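# Let the kids play man-to-man

I coached middle school girls for 4 seasons before my knees and my job ganged up on me, so take this as one retired loudmouth's opinion. I think we should quit letting seventh graders sit in a zone all winter.

I know why coaches do it. You can put in a 2-3 zone in a single practice, stick your tallest kid in the middle, and dare a bunch of 12-year-olds to hit jump shots. They can't! I won plenty of games that way myself, including one against Estum where they scored 15 points total, and I drove home feeling like a genius.

Then my girls got to high school. Karla Meléndez, who had the varsity job at Renenlow back then, called me in May and asked (pretty kindly, considering) whether I had ever taught any of them to get over a screen. I hadn't. They'd spent two winters standing in a spot with their hands up, and now they were getting beat off the dribble by everybody. 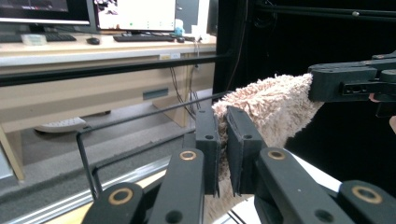 So my last season we went man-to-man, every possession, no matter the score. It was ugly. We lost to Liapis by a number I'm still not ready to type, and one dad wanted to know if I'd forgotten how to coach. But by the end of the year those kids were talking to each other, switching, sliding their feet, yelling "help left" loud enough to hear out in the parking lot.

Calum Sutherland over at Vendelach disagrees with me, and he's no dummy. His point is that winning keeps kids in the sport, and a kid who gets embarrassed every night is going to go run track. Fair enough. I just don't think many of mine quit over losing. The ones I lost were bored, or they never got in the game.

My fix would be simple: no zone before eighth grade, and no pressing once you're up 15. Let the big kid guard somebody out on the wing and get burned a few times. She'll be a better player for it, even if your record looks lousy.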